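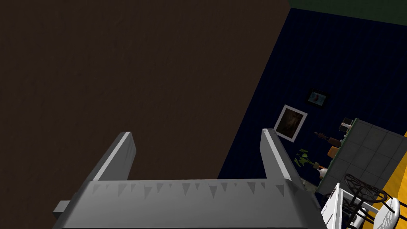 Step 3. Record demonstrations by remote control

Start each demonstration with the gripper open and nothing between the fingers. In the Zinance simulator, select the wrist view and check that both fingers are visible. If one is missing, reset the camera offset before recording.

1. Open a session in Somico and load the kitchen room.
2. Hold the clutch button on the controller. The arm follows your hand only while the button is down.
3. Press Record, then move toward the target at a steady speed. Long pauses are stored as part of the motion and must be trimmed later.
4. Close the gripper with the trigger. Wait for the contact flag before lifting.
5. Release the object, back away, and press Stop.

Discard any take in which the arm touches a wall or furniture. Do not correct a bad grasp and keep the take unless you are collecting recovery data, which goes in a separate folder.

Our reference set holds 255 takes, made by two operators. Training on fewer is possible, but placement errors increase near the counter edge.

Step 4. Export the takes

Choose File, then Export, and keep the default time step.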